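Print this page | E-mail this page

We use cookies to remember your settings. By staying on this site you accept them.

Opinion

Mending should be a school subject again

When my family moved to Brorkville I was 13 years old, and I brought with me one good coat. The lining opened under the arm in the first winter. My grandmother had taught me how to close such a hole, so I closed it at the kitchen table and wore the coat for three more years. At my new school this was considered a kind of magic trick. A girl in my class asked me if I could do her backpack, then her brother's pants, and by February I had a small business paid in chocolate.

I tell this story because our school district is now deciding what to do with the old home economics room. The plan is to divide it into two offices. I think this is a mistake, and I want to explain why with some patience, as English is my third language and I do not like to shout in it.

First, sewing is hand training. It teaches the fingers to do a small thing many times with the same care. A child who makes a row of 25 even stitches has learned something about attention that I could not explain in a whole lecture. And the skill travels very far from the classroom. People who close skin also begin with a needle and a piece of practice material, and they also make ugly stitches in the beginning.
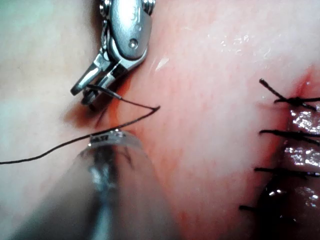 A thin curved needle held in the jaws of a surgical instrument.

Second, there is the money. Last year I wrote down everything I repaired at home instead of buying new, and the total was 363 dollars. For some families on my street this is a serious sum. The repair shop Dadotis on the main road charges a fair price, but it is always full, and they told me they send people away every week. Khaemba, the secondhand store, throws out bags of clothes whose only fault is a missing button or an open seam. I find this hard to look at.

I know the answer that comes: the children can learn it from videos. Some can. I tried to learn knitting this way and I have half of one sock.

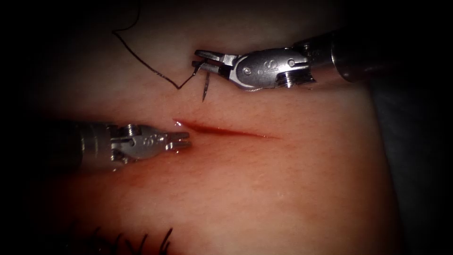
A video does not see that you are pulling the thread too tight. A teacher sees it from the other side of the room and comes to stand next to you — and then you correct it before it becomes a habit. For this you need a room, a table with good light and an adult who has time.

The cost is also not so terrible. Bunisov, the fabric warehouse, sells boxes of remnants, and for 200 dollars a class would have enough cloth for the year. The sewing machines are still in the cupboard. Two of them need a new belt. I have offered to change the belts myself, and I am still waiting for a reply from the school.

Get our opinion pieces in your inbox. Sign up for the newsletter.

Print this page | E-mail this page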